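Trastero Forums > Workshop > Robot learning > Collecting demos: cables, rods and other fiddly things

rureck_fan
Posted in January, 09:14

Right, I said I'd start a thread once we had something worth talking about, and now we do! We're gathering teleoperated examples for a policy that should handle small parts: network plugs going into a jack, long thin things going into a tray, that sort of job. Two arms, wrist cameras plus a head view, and every episode is a person driving the arms from start to finish.

The target for the first round is 500 episodes on the plug and 300 on the tray. I thought the tray would be the dull one and the plug would be the nightmare. I was half right. The plug is a nightmare but it is also enormous fun, because you end up caring about where exactly the fingers sit on the boot of the cable. Too high and the plug swings about when it touches the rim of the jack. Too low and your own fingertips meet the metal before the plug is anywhere near home.
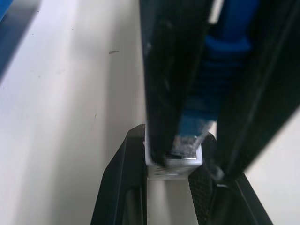 So the rule I've given everyone is to grip on the ridged part of the boot, line up first, then go straight down and stop. No wiggling for the sake of it. If it needs a wiggle, fine, keep it in, but don't add one out of habit. I've watched a lot of replays now and you can tell who drove which episode from the wiggle alone.

Questions for people who have done this before:
How much do you vary the start pose?
Do you keep the failed tries?
Does anyone trim the pauses?

nakbridge_lab
09:52

Lovely stuff. On failed tries: keep them, but label them, and keep the ones where the driver recovers as normal good episodes. We binned all of ours on the first go and got a policy that did beautifully until it missed by a hair, and then it just sat there pushing. It had never seen anybody miss.

On pauses, trim the long ones at the start and leave the rest alone.

teabreak_torque
10:20

I'd disagree on the recoveries. If you let them in from day one, people get sloppy, because a messy episode counts the same as a tidy one. We did clean ones only until the thing could do the job at all, then added recoveries on purpose, starting from a bad position. Much easier to know what you've got.

Also, pauses. A policy that copies pauses will stop halfway down and admire the view. Cut them.

nakbridge_lab
10:31

If your drivers get sloppy, that's a driver problem, and you fix it by talking to them. A staged bad position never looks like a real one. People start from the same three "bad" spots every time.

teabreak_torque
10:40

OK, the three bad spots thing is fair, ours did exactly that. I still think clean first.

rureck_fan
11:05

This is great, thank you both! I think I'll do clean ones for the first half of the plug set and see what comes out before deciding. It's no trouble to tag recoveries as we go.

Now the tray job, since a couple of you asked by message. Pick up a rod, turn it if it needs turning, put it in the blue bin. Sounds like nothing. But a long rod held near one end wants to swing, and the far end can be way off to the side of where you think it is. From the head view you can judge it well enough. From the wrist you mostly can't, and I'm curious whether the policy will learn to lean on the head camera for that bit.
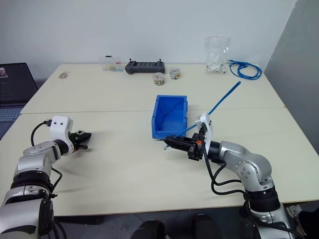 Tray job, right arm with the rod, left arm open and out of the way.

We've left a row of bits along the back of the table: jars, a bag, a clear box, a coil of cable. I like having them in view. My worry is a policy that only works on a bare table, and I'd sooner have the mess in from the beginning.

quiet_encoder
11:48

Do you move the mess? If the jars are in the same spot for all 300 it'll treat them as furniture, and then you shift one and it goes to pieces. Ask me how I know.

rureck_fan
11:56

Ha. Not often enough, I suspect. Adding "shuffle the back row" to the reset list now.

sugawara_rig
12:30

Same goes for the bin. We had ours against a tape mark for a whole set and the policy would drop parts neatly on the tape mark whether the bin was there or not. It was very confident about it too. Moving it even a hand's width between episodes helped us more than anything else we tried.

And do look at your table seam, if you've got two tables like that. Ours drifted apart over a long session and I spent an evening blaming the calibration.

teabreak_torque
12:44

Seconding the seam. Clamp them.

What are you doing with the left arm in the one-armed job? If it just hovers, does the driver hold it still or do you lock it?

rureck_fan
13:10

Driver holds it, so it drifts a bit. I hadn't thought of locking it. Part of me likes that the drift is in there, as I want it to hand rods across later on – the second round is going to be proper two-handed work and I don't want it to think the left one is a statue.

nakbridge_lab
13:25

I'd lock it for this one. Drift is just noise the model has to explain, and you'll have plenty of real left arm movement once you start the handovers.

quiet_encoder
13:31

I'd leave it. Please post the plug results when you have them, good or bad!

rureck_fan
13:40

Will do. Back to plugging in cables.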